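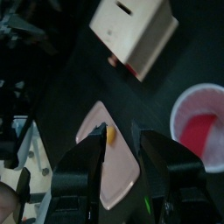 Bisumberg共享工坊自制夹爪项目进入桌面试验阶段

阅读时间：2分钟

Bisumberg共享工坊近日通报，由会员自主设计和装配的两指夹爪项目已完成机械部分的安装，于8月转入桌面试验阶段。项目由Triin Lepik负责，Ayuba Frimpong承担控制程序的编写工作。

据通报，该项目以小型物件的拾取与放置为主要目标，试验在工坊现有的深色台面上进行，所用物件均为家庭中常见的小件和容器，其中包括一只浅粉色托盘。黄橙色的蛋形小件体积小、表面光滑，被列为首批拾取对象。项目组认为，此类物件对两指闭合时的对中精度要求较高，适合用于检验指尖的形状和内侧衬垫的效果。

夹爪的两根手指采用相同的基本外形，向指尖逐渐收窄。腕部装有小型摄像头，用于记录每次接近物件的过程。项目组已保存142次试拾记录，计划在本阶段结束前累计达到1000次，并将整理后的数据连同装配图纸一并提供给工坊会员查阅。

Triin Lepik表示，现阶段的工作重点是指尖的更换方式。原有指尖以胶粘固定，拆换一次需30分钟；新方案改为螺钉紧固，相关零件正在工坊内加工。Ayuba Frimpong补充说，控制程序将增加闭合速度的分级设定，以便使用者按物件的大小自行选择。

工坊管理处同时提醒，试验期间台面周边区域暂不对外借用，每日18时后恢复开放。有意参与后续装配工作的会员，可向管理处的Delphine Park登记，登记者须已完成工坊的电气安全培训。

相关内容
Callon小型车床恢复预约
Lahtinen控制板焊接课程报名通知
共享工坊工具借用办法修订说明

联系我们 | 版权所有 Bisumberg共享工坊 | 返回顶部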